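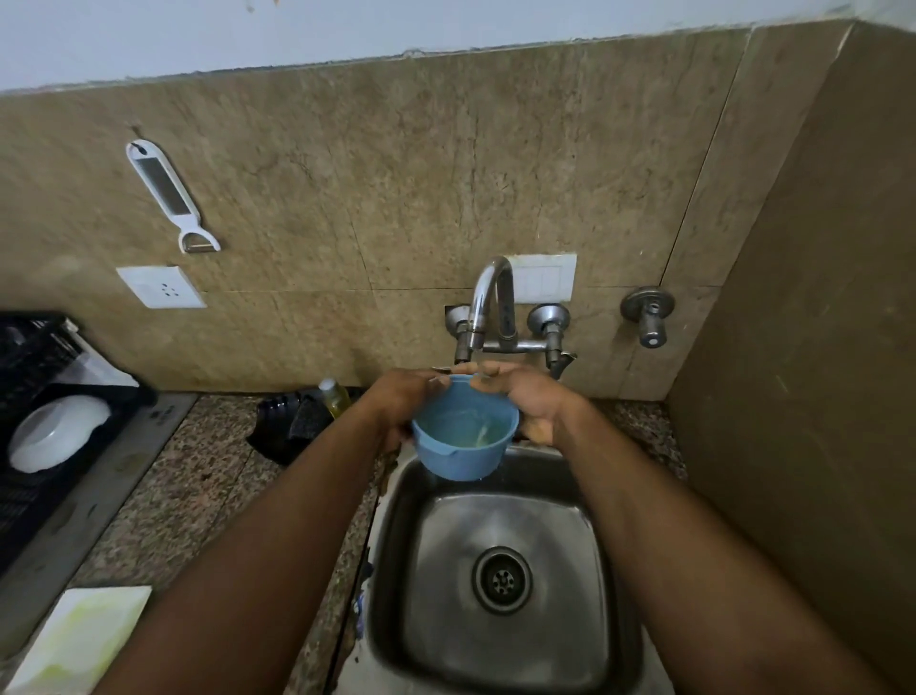
The wash cell at Pledell has been in normal use since September, and I have been asked enough times what it does that I'm writing it down once.

Pledell cooks for small day care houses. Food goes out in the morning and the dishes come back in the afternoon, 800 pieces on a full day. Until this year all of that went through two people and a hood-type machine. Now it goes through a Trorkach cell: infeed belt, overhead camera, one arm with a suction tool and a two-finger tool, rack magazine, tunnel washer. The arm picks a piece off the belt, classifies it, turns it face down and places it in a rack. A rack takes 72 seconds to load if nothing goes wrong. The tunnel was never the slow part.

The classifier was trained on our standard set, which is Manolakis white in three shapes. On those it does well. It does less well on the following:

Anything with dried sauce over the rim. The suction cup does not seal and the arm retries twice before it rejects.

Light plastic. It gets placed correctly and then the tunnel jets flip it, so it comes out full of water.

Printed children's plates. The camera sees the print as food and sends the plate back for prewash. We had one go around all afternoon before Kaisu Kinnunen took it off the belt.

Measuring cups. The handle and the spout confuse the grasp planner.

All of these go to the reject chute, and what is in the reject chute gets washed by hand. The houses also still wash their own odd pieces by hand in their own kitchens, at an ordinary sink with a sponge and a bottle of dish soap. When we wrote the project proposal we had that work down as zero hours. It was never zero, it just wasn't on our payroll line.

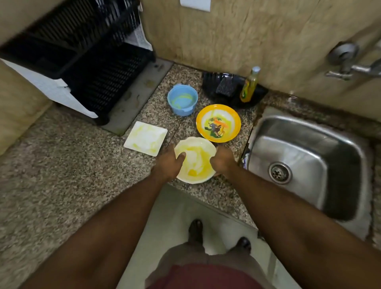 Hand wash at one of the houses. The yellow is the worst of it.

Turmeric deserves its own paragraph. It stains plastic, and a stained clean bowl looks the same to the outfeed camera as a dirty one. We lowered the color weighting, which let real residue through. We raised it again. The present setting is a compromise, and Kaisu checks the light-colored bowls by eye at the end of the line.

As for the people. Kaisu worked the hood machine for years and is now the cell operator. Her day used to be scraping, stacking, lifting. Now it is clearing faults, emptying the chute, changing filters and inspecting. She lifts a lot less. Her shoulder is better and she says so. She also says the work is more interrupted: she cannot get into a rhythm, because the cell decides when she is needed. On the first week's log there were 47 stops in one shift. Last week the worst shift had 40, so progress is slow. Most stops are cleared in seconds, but she has to walk to the panel for every one of them. I have asked Trorkach for a second acknowledge button at the chute. It is a quote at the moment, not a button.

Rafail Ververidis, the other dishwasher, moved to deliveries. He asked for that before the cell was ordered, but his hours on the wash side were not refilled, and that is how the cell gets paid for. I don't think it helps to describe it any other way.

The thing I would do differently is the training. We gave Kaisu half a day on the panel and none on the classifier. She knew within two days which pieces would be rejected and had no way to enter that anywhere. Destine, the logging software that came with the cell, has a free text field for each fault, but it was switched off in the operator view. I switched it on in the fourth week. Her notes are now the most useful data we have. Typical entry: "small bowl w/ handles, always this one, take it off."

Open items: the acknowledge button, a heavier hold-down grid for the plastic, and a decision on the printed plates. My proposal is that they stop coming to us at all and the houses keep washing them. That moves the minutes to somebody else's sink again, and this time I want them written down with a number next to them. Filter change interval is also still wrong in the manual.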